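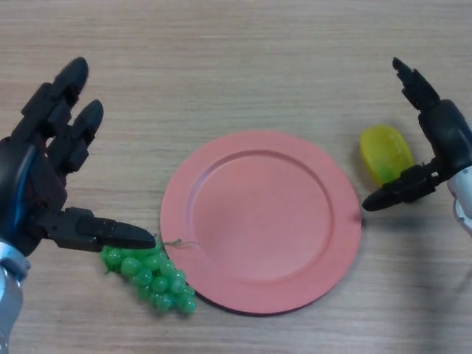
Most of the work is in the wrists, according to one member of the Morkomum shared workshop, who would like people to stop asking about the fingers. The fingers get the attention at open evenings, the member said, but a finger that bends well is no use on a wrist that sags, and the wrists have been rebuilt more often than any other part of the machine.

The machine is a two-armed robot called Bulus. It has been under construction since last winter in the back half of the Morkomum workshop, on the second floor of the old Quintana printing building. In February it moved both arms at the same time under its own control for the first time. Since then the group has been teaching it to set a table, beginning with a plate and play food.

Members chose the job after a long argument over what the robot should be for. One side wanted it to sort hardware, which would have been useful to the workshop. The other side wanted something that visitors would understand without a speech. Table setting won by a narrow vote, and the hardware bins are still sorted by hand.

The hands are black, with jointed fingers, and sit on silver and white forearms. They were bought as a used pair from a lab that was closing down, and they make up the largest single cost in the project. Everything from the elbows back was made or adapted in the shop. The shoulder brackets were cut on the workshop's own mill, and the stand is welded from steel tube left over from a bike rack. The group's parts log puts total spending outside the hands at 320 dollars, with most of that going to motor drivers and cable.

That number does not include the parts that burned out. Two drivers failed in one evening in March when a connector was seated backward, and the members who were there agreed to split the cost among themselves. The connector has since been replaced with a type that fits only one way.

Each practice session follows the same plan. A member wears a pair of sensor gloves and guides the robot's hands through a task, such as picking up a piece of fruit and putting it on the plate. The computer records the motion along with the view from a camera on the robot's head. The group collects 40 of these runs for each task before it tries to train anything on them. A run takes less than a minute if it goes well. Members trade off on the gloves, partly to spread the work and partly because the recordings are better when they do not all come from the same pair of arms.

Grapes have been the hardest item so far. A toy bunch has no flat side, and the fingers tend to close on the outer few and push the rest away. The group tried rubber fingertips cut from dish gloves, which gripped better but peeled off after an hour. A dipped coating is being tested now. Rounder single fruits are easier, though they roll, and one rolled off the table and under the drill press so many times that someone taped a strip of foam along the floor there.

The plate brought a different problem. It was easy enough to slide but hard to lift, as the fingers could not get under the rim. The present method is to push it toward the table edge with one hand and pinch the overhang with the other. It works on most tries. Members are not all happy with it. Some feel that a robot that has to hang a plate off the edge of a table should not be trusted with a real one, and for now it will not be.

Software has been slower going than the metalwork. The group runs its control code on Prumden, a small open toolkit that one of the members had used for a camera slider. It was not written with two arms in mind. For several weeks the left arm would start a move and the right would follow a beat late, which made handing an object from one side to the other close to impossible. The delay was traced to a setting in the USB hub. The fix took 5 minutes once it was found, and the notes on it have been pinned up next to the bench for the next group that runs into it.

Safety rules were added in the spring after an arm swung wider than expected and knocked over a lamp. A red stop button is now mounted on each side of the stand, and the robot may be powered up only when two people are present. Joint speeds are capped well below what the motors can do. The cap will stay in place during public hours, and visitors are asked to keep behind the yellow line on the floor.

Work on Bulus takes place in the evening, starting at 7 p.m., on the nights when the laser cutter is not booked, because the two share a circuit. The workshop has asked the building for a second line and is waiting for a quote. Anyone who has taken the workshop's basic tool class can join the project. The group says it is short on people who like wiring, and it has more than enough who want to drive the gloves.

The next goal is a full place setting — plate, cup, fork, and a piece of fruit — done without anyone in the gloves. Forks have not been tried yet. A new set of wrist mounts is being milled first, in thicker aluminum, and the arms will be off the stand while those are fitted.

Last updated: 4:40 p.m.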